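Robots learn to return handheld devices to their docks from 200 recordings

Skisovley, 19 Sep 2020

A research group at the Inidero lab has published results from a training method that teaches a two-armed robot to put handheld devices back in their cradles, a small chore that takes up staff time in warehouses and stockrooms at the end of every shift.

The method, called Dinsa, starts with a person guiding the robot's arms through the task while its cameras and joint sensors record. The group used 200 of these guided recordings. A second step cuts each recording into short stretches and gives more weight to the last part of the motion, when the device is lined up with the holder and lowered.

That last part is where earlier versions went wrong, the group says in its report. The arm would reach the correct holder but come down at a slight angle, and the device would sit on the rim without charging. Glare from shiny tabletops made the problem worse.

In tests the robot made 1206 attempts over 11 days, with the table moved and the lighting changed between sessions. It worked with 6 devices of the same model. The group counted an attempt as a success only if the device started charging and stayed in place after the gripper let go. By that measure the new method did better than the same training without the extra weighting, and most of the gain came under uneven light.

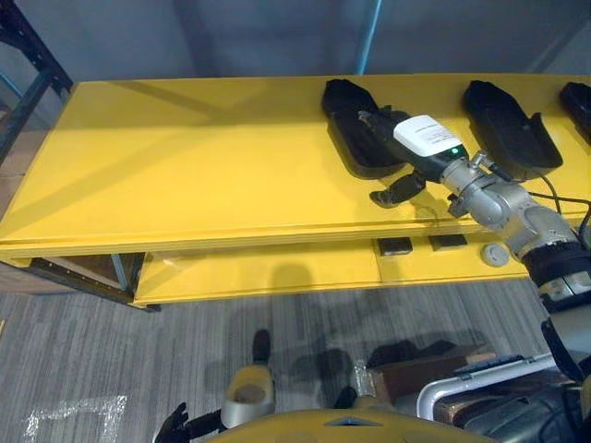 Does the robot need a new set of recordings for every type of cradle?
For a cradle of similar shape, the group reused the original recordings and added a short session on the new one. A cradle that holds the device upright needed a full new set.

The work was done with Trurkden, a logistics company that plans to try the method in one of its stockrooms in October. The trial will cover docking only. Picking up devices left on shelves or carts will still be done by staff.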